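Vendard library to close for floor work in April

The Caruso Street library in Vendard will close for 10 days in April while the floor in the main reading room is replaced. Work starts once the spring book sale is over.

Loans due during the closure will be extended and no late fees will be charged. The book drop on the Milix Avenue side stays open until 10 p.m. – holds can be picked up at the Nuvitora branch, which is 2 miles away and will keep its usual hours.

The town set aside money for the floor last fall after 171 people signed a petition about loose boards near the children's shelves. New carpet tiles will go down in the children's corner at the same time.
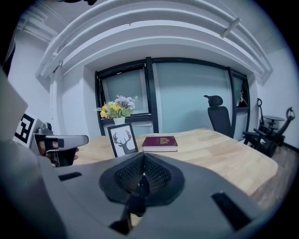
One reader asked whether the study desks would be back in time for final exams, and said the Nuvitora branch was too small to take everyone. The library said the desks will return on the day it reopens.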